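Cumeck handheld data kit + the Viridcombe cloth recipe, two weeks in

Short version first bc I know people skim. Hardware good. Recipe good on flat cloth, so-so on lumps. Docs bad. Three and a half stars, would still buy.

Background: Viridcombe is the training recipe that came out of the Trinasley group. You demo by hand with a gripper, no arm needed, and it cuts each demo into short approach / pinch / carry pieces and trains on those separately. Their claim is you need far fewer demos for soft stuff. I do laundry sorting work so obviously I wanted to try it on cloth. Cumeck sells the gripper kit they reccomend with it.

Setup took an evening. Most of that was calibration, which the manual covers in 2 pages, one of them a parts list.

First set was narrow strips on a patterned sheet. I wanted a busy background on purpose, the writeup only shows plain tabletops.

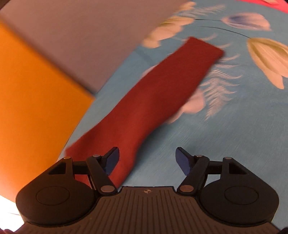 Strip task, fingers open, low end of the red cloth between them. Tulip print is the busy background.

Recorded 200 demos of this. Roughly half a day of wrist work, take breaks. Trained overnight, ran it on the arm in the morning. Pinch piece is really good. Goes for the near end, closes, lifts. I expected the flowers to wreck it and they mostly didn't. Failures were nearly all in approach, coming in too steep and shoving the cloth along instead of getting either side of it.

Grip feel: fingers move evenly, pads have decent bite on cotton. Trigger is stiff. Loosened up some by the second week, or I got used to it.

One thing the writeup skips. Motion blur. If you swing in fast the cloth smears and the cutting step puts the piece boundary in the wrong place. Slow down for the last bit of the approach. Dropped my bad cuts to almost none.

Then the harder one, folded and bunched cloth.

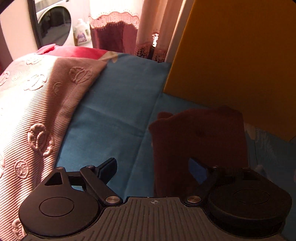 Lumpy cloth task on the blue sheet, pink blanket left, board right.

This is where the recipe gets shaky. A lump has no obvious end to grab so my own demos weren't consistent, sometimes I went for a fold, sometimes the edge. Model averages the two and pinches air. Redid the set with one rule (always nearest fold) and it got a lot better. Still not strip-level. Also more clutter in view here, didn't seem to hurt but I didnt test that properly so don't quote me.

Compared it against the older Živković baseline with the same demos. Strips: Viridcombe clearly ahead. Lumps, before I fixed the demos: no difference I could see. After: ahead again, by less. So the method is sensitive to how tidy you are, worth knowing before you blame the training.

Gripes
- manual
- training script crashes if a demo is shorter than 2 seconds, no message, just dies
- replacement pads only sold in packs of 3
- screws want a check after a long session

Support answered me in July same afternoon I wrote, fixed the script thing with a one line patch. Credit for that.

Buy it if you do cloth or bags or anything floppy and can stand repeating the same motion all day. If it's only rigid parts you can get by with something cheaper. Will update once I've tried towels.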